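What an Open Day Should Show You

By Ya-wen Chang

The best part of the Overgaard open day in May was the part most visitors walked past. At the front of the building there was a big arm moving crates, with a rope around it and a good crowd. At the back, through 2 sets of doors, people were teaching machines to handle laundry. I spent most of the afternoon there, and I think the organizers had the floor plan the wrong way around.

I work in the laundry trade. For 11 years I ran the sorting floor at Trusden, a plant that handles linen for hotels and clinics, and I still do some consulting there. When someone tells me a robot can deal with clothes, I want to see the clothes. A crate has corners. It weighs the same and has the same shape every time you pick it up. A shirt has no shape at all until you give it one, and giving it one is most of the job.

The big arm did its job well. It picked up a crate, turned, put it down and went back for the next one. I watched it for the length of a cup of coffee and learned nothing I hadn't known in the morning. A machine like that was already an ordinary purchase when I started at Trusden. The people who built it deserve credit, but a public demonstration should tell the public where things stand now, and the crates told us where things stood a long time ago.

The room at the back was a row of wooden tables. The method there is easy to explain. A person takes a gripper in the hand, with two fingers at the end and a camera mounted on it, and does a task with it: picks up a sleeve, lays it flat, folds it over. The camera records everything from the gripper's point of view. Later a robot with the same kind of fingers is trained on those recordings. The people doing this work don't need to know how to program. They need to know how to fold a shirt, and they need patience.
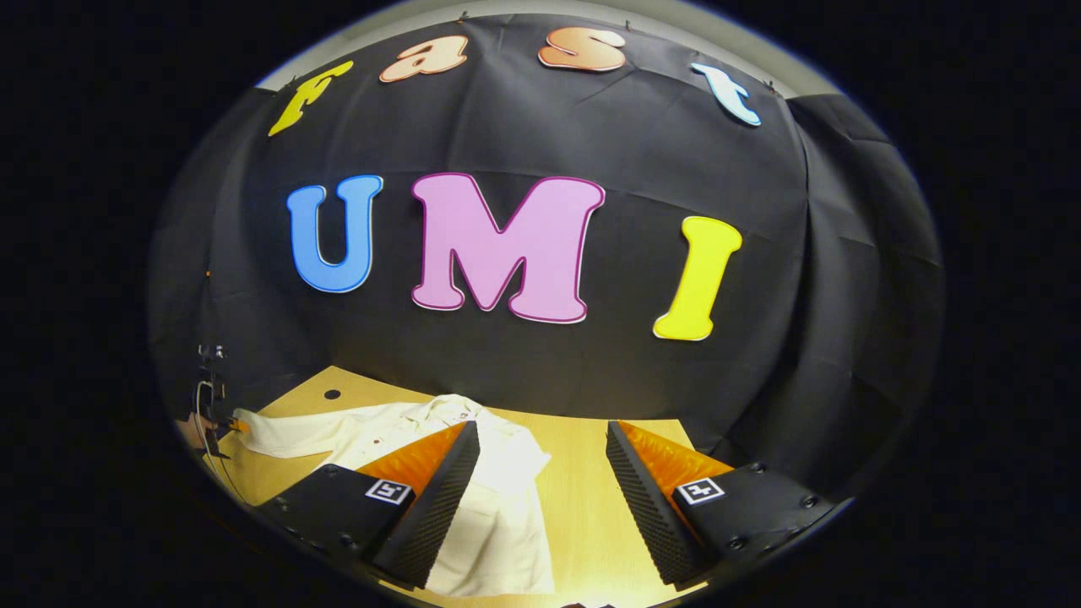

The gripper over a shirt at one of the tables, with the "fast UMI" letters on the curtain behind.

I stayed at the tables long enough to see how much of the work is just doing the same thing again. A young man named on his badge as a data operator told me his group had 1147 recordings of shirt folding so far. I asked if that was a lot. He said no. He said it without any embarrassment, and I trusted the rest of what he told me more for it.

He let me try. The gripper was heavier than I expected, and the fingers took some getting used to. You lose everything your hands know about cloth. With my own fingers I can feel whether I have one layer or two, and I can let an edge slide until I reach the corner. With the gripper I pinched, pulled, and found I had the front and the back of the shirt together. My first fold was bad and my second was worse. I would have sent either one back at Trusden.

That was the most useful thing that happened to me all day. I have sat through a good many sales talks about automated folding, and the firms behind them always show a finished stack of towels. Doser, whose machines we looked at a few years back, had a very nice film with a very nice stack of towels. What the film left out was the person at the front end, feeding each towel in flat and square. If I could have put my hand in that machine's place for five minutes, I would have asked better questions and the plant would have saved some money.

I know the argument for keeping the crates at the front. Visitors come with children, they have an hour, and they want to see something large move. A woman from Overgaard told me the back room had been included only at the last minute, because the staff worried it would look dull or unfinished. It did look unfinished. The robot they ran at the end of the afternoon took a long time over one shirt and dropped a sleeve twice. Most of the few people watching groaned when it did. They also stayed until it was done, which I can't say for the crowd at the rope.

There is a practical side to this as well. People in my trade are worried about their jobs, and they have reason to be. Of the 56 people on the day shift at Trusden, I would guess most have been told by a relative that a robot will be doing their work soon. They should be able to come and see how soon. Some would be relieved by what they saw in that room. Others, the ones who think it can never happen, might be a little less comfortable – the machine did fold the shirt in the end. Both groups would go home knowing more than any brochure will tell them.

Alladetti is holding its own open day in the fall, and I'm told the planning has started. My request to them is a simple one. Put the slow work near the entrance, let people hold the tools, and leave the failed attempts in. The crates can go at the back, next to the coffee.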